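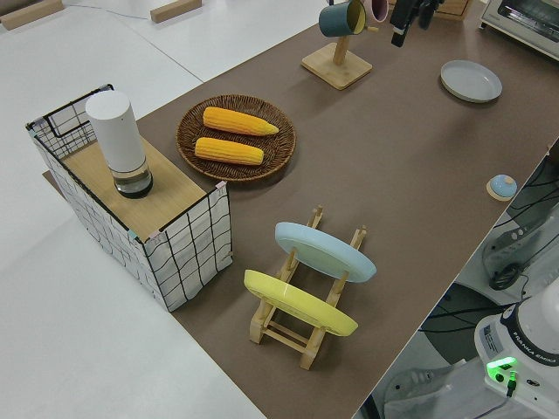
Sweet corn

Sweet corn is a kind of maize grown to be eaten young, while the kernels are still soft and full of sugar. Field maize is left to dry on the stalk and ends up as feed, meal or starch, but sweet corn is picked in what growers call the milk stage, when a kernel pressed with a thumbnail lets out a cloudy white juice. It is one of the great pleasures of late summer, and a surprisingly interesting plant besides!

Origin and growth

All maize comes from a wild Mexican grass called teosinte, whose tiny ears carry only a handful of hard seeds. Sweetness came from a natural change in a single gene, which slows the turning of sugar into starch. Later types, sold as sugar-enhanced and supersweet, hold their flavour much longer after picking.

The plant is pollinated by wind. Pollen falls from the tassel at the top onto the silks below, and each silk leads to one kernel - so a gap on the cob marks a silk that missed out. Gardeners plant in blocks instead of one long row for this reason. Kernels form in pairs, and a cob nearly always has an even number of rows.

Colours run from white and yellow to mixed, and some older kinds are a wonderful deep purple.

In the Nunder district

Sweet corn has been a favourite crop on the river flats at Nunder for generations. The growers' register lists 234 small plots, most of them between the town and Urkach, where the soil is deep and warms early. Ridgeway, higher up and cooler, picks a good three weeks later, which keeps the roadside stalls going well into March.

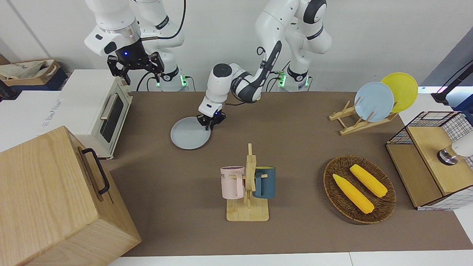

The harvest fair at Gremport is the high point of the season. Its cooks boiled 936 cobs in a single afternoon one year, and the corn supper seats 300 neighbours at long tables beside the wharf.

Cooking and keeping

Fresh cobs need very little. A few minutes in boiling water is plenty, or they can be grilled in the husk, which steams the kernels and adds a lovely smoky flavour. Butter and salt are the usual partners, though lime and chilli are every bit as good. Older types lose sugar quickly in a warm kitchen, so unhusked cobs are best kept in the fridge and eaten within a day or two. Kernels cut from the cob freeze very well after a short blanching.

See also: Maize, Popcorn, Baby corn, Teosinte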